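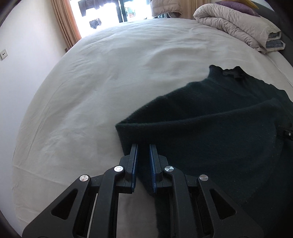
Grukstead Roll-Neck Jumper, Dark Green Wool
£106 - free postage in the UK

Hello, I'm Fotini Rallis and I run this little knitwear shop with a lot of tea and not enough shelving. The Grukstead is the jumper I wear from the first cold morning of autumn until the daffodils are nearly over, so I'm going to go on about it a bit. The sizes and washing notes are further down if you'd like to skip me!

I'd wanted a proper dark green jumper in the shop for ages. Bottle green, forest green, call it what you like (my sister calls it "pond") - a green that goes with jeans and navy and brown cords and doesn't turn into Christmas the moment you put a red scarf near it. We went through a lot of yarn samples with the Vasilakis mill before we got there, and the first batch came back so bright that I kept the lot for hats.

What it's like to wear

Warm! It's a soft, hairy sort of wool and you get that lovely fuzzy surface from day one. If you like your knits smooth and flat then have a look at the Lorberg instead, which is a finer cotton knit and costs £65. The Grukstead is for people who want to feel as though they're wearing a blanket but still need to answer the door.

The neck is ribbed and high. I wear mine standing up and a bit crumpled, and it keeps the draught off without strangling me. You can roll it over once if you have a long neck. I haven't, so I don't. It does want a good wide pull to get it over your head the first few times, and if you wear glasses take them off first (ask me how many times I've remembered).

I can wear it next to my skin, but I'm not very itchy by nature. If you are, put a thin long-sleeved top underneath. One customer wears hers over a shirt with the collar tucked right down inside and it looks very smart.

Sizes

Small, medium, large and extra large. It's roomy through the body, so if you're between two sizes I'd go for the smaller one, unless you plan on layers. The medium measures 57 cm across the chest laid flat, and weighs 580 g, so you'll know you've got it on. I'm usually a 12 to 14 and I wear the medium.

Sleeves are on the long side. I turn the cuffs back once. Tall people have written to me very happily about this.

About the bobbles

It will pill. I'd much sooner tell you now than have you write to me upset in November! Any soft wool with loose fibres does it, mostly under the arms and wherever your bag rubs, and it's worst in the first few weeks. Go over it with a wool comb every so often, lightly, with the jumper laid flat on a bed or a table, and don't pull at the bobbles with your fingers, however tempting it is in front of the telly. I sell the Stakura comb for this. It's a plain little thing and mine has lasted me years.

Washing and folding

Hand wash in cool water with a wool wash, or use the wool cycle if you trust your machine. I trust mine on a good day. Squeeze, don't wring. Roll it up in a towel and lean on it, then open it out flat to dry, away from the radiator, and pat it back into shape while it's damp. Turn it over when the top side feels dry. In my house this takes up the spare bed for two days, so plan around guests.

Please don't put it on a hanger. The weight of it drags the shoulders down and you end up with two little horns. I lay mine face down on the bed, bring each side in towards the middle with the sleeve folded back on itself, and then fold up from the hem in thirds. The neck I leave alone. It goes on the shelf with the fold facing out and a bit of cedar behind it, and the heavy ones always go at the bottom of the pile.

It doesn't need washing very often, by the way. Hang about in the garden with it over the back of a chair for an hour and it freshens up nicely.

Postage and returns

I pack everything myself in tissue and a paper mailing bag, and orders that reach me before noon usually go out that afternoon. If it doesn't fit, send it back within a month, unworn, and I'll swap it or refund you, whichever you'd like. Cat owners, please try it on with the door shut - I have two myself and I know what they're like with wool.

The extra large has sold out for now and there are more on the way. Drop me a line through the contact page with your size and I'll put one by for you when they come in.

Fotini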